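Search questions, topics or products
Go

Limescale and dull patches on marble vanity top, with framed mirror sitting right on the upstand

posted by tapwasher_n, June 7, 2020

I am after advice on cleaning and resealing a marble vanity top without harming the mirror frame directly over it. The stone is beige with a mottled cream, tan and grey pattern. The front edge is shaped in a wave, wide at the sink end and narrow towards the other end, so there is no straight run to work along. The sink is a white oval one fixed from underneath, with a chrome lever tap mounted on the stone behind it.

The total length is 1195 mm. I mention this because most of the sealing kits I have looked at are priced by area and I do not want to buy a litre of something for a surface this small.

There are three separate problems.

First, there is a chalky ring where the tap base meets the stone. Second, there are dull spots near the sink, which I put down to toothpaste and a descaler used by a previous occupant. Third, the joint between the top and the upstand has gone grey. The mirror frame is an ornate dark and gold moulding and its bottom rail comes down to the top of the upstand, so anything sprayed at the wall ends up on it.

At present we keep a bottle of orange liquid soap and a small white dish at the far left, beside the sink, with a potted plant behind them. 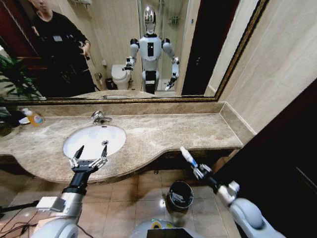 What I have tried so far

- Warm water and washing-up liquid, with a soft cloth. This removed soap film and nothing else.
- Hellon stone wipes. They left the surface smeary and I had to rinse twice.
- A plastic scraper on the ring at the tap. Some of the scale came away, but the part against the stone did not move.

I have a bottle of Drokano bathroom descaler in the cupboard but have not used it on this top. The label says 'not for natural stone'. Is that over-cautious if it is diluted, say one part in 10? I would also like to know whether the dull spots can be polished out by hand or whether the top has to come off.

undertile

Do not use the descaler, diluted or otherwise. Marble is largely calcium carbonate and so is limescale. An acid that dissolves one will dissolve the other. Dilution slows the reaction and does not prevent it. The dull spots you describe sound like etching, and descaler would account for them.

For the ring at the tap, work mechanically. Lay a cloth soaked in plain warm water round the base for half an hour, then use a wooden cocktail stick or the edge of an old plastic card. Repeat over several days if needed. A new single-edged razor blade held almost flat will lift scale from polished stone, but keep it well off the chrome.

For the dull spots, get a marble polishing powder intended for hand use. I have used the Rezende one. The method is as follows.

1. Clean the area with a pH-neutral stone cleaner and dry it.
2. Mask the bottom rail of the mirror frame with low-tack tape. If the finish is gilt or bronze paint, test the tape on a hidden part of the frame first. Some of these finishes lift with the tape.
3. Put a teaspoon of powder on the spot with enough water to make a thin paste.
4. Rub with a damp felt pad for 90 seconds under firm, even pressure. Do not let the paste dry out.
5. Rinse, dry and look at it from a low angle with the light opposite you.
6. Repeat until the reflection matches the stone next to it.

If you can feel the edge of a spot with a fingernail, powder will not be enough and it will need abrasive pads first. The top does not need to come off for either job.

Seal afterwards, and only if it needs it. Put a few drops of water on the stone and leave them for ten minutes. If the stone darkens underneath, it is taking in water. Use an impregnating sealer, wiped on with a cloth, with all surplus removed before it dries. A 267 ml bottle of Pitau covers far more than you have there. Sealer reduces staining - it does not stop etching, whatever the shop says.

The grey joint is a separate matter. If it is silicone, cut it out and replace it with a neutral-cure silicone marked as suitable for natural stone. The ordinary vinegar-smelling type can mark marble and can bleed oil into the edge. If it is grout, a soft toothbrush and the neutral cleaner may be all it wants.

One more point about the frame. Where the rail sits on the upstand, water gets drawn in behind it and the backing of the mirror goes black from the bottom up. Spray cleaner on to the cloth, never on to the glass. Wipe the rail dry last.

On toothpaste, plenty of them contain a mild abrasive. Left to dry on polished marble it makes a faint matt patch that is easily taken for a water mark. Stand the tube in a beaker with the cap shut, and wipe up any drips the same day.
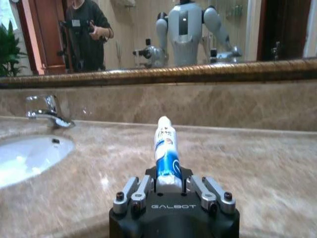

Toothpaste tube upright, white cap at the top, with the sink, tap and marble upstand behind.

greyfelt

Agree about no acid. We had the same thing round a tap and I just used a wet cloth and patience, took about a week. Never bothered with the powder so can't comment on that.

I would put the soap on a tray as well. The bottom of a soap bottle is always wet and it leaves a ring. Same with plants, if the pot has no saucer.

tapwasher_n

Thank you both. The descaler is going in the bin. I did the water drop test at both ends: the stone darkened beside the sink and stayed the same at the narrow end. I take it I should seal the whole top regardless, to avoid a visible line?

undertile

Yes, do the whole top. The narrow end will take in very little, so wipe it off sooner there. Let the stone dry for at least a day after polishing before you start.

Related
Can I use bicarbonate paste on travertine?
Removing old silicone from a stone upstand
Black edge creeping up bathroom mirror
Lever tap stiff after refitting
Which sealer for a honed limestone shelf?
Gilt frame in a steamy room - wax or varnish?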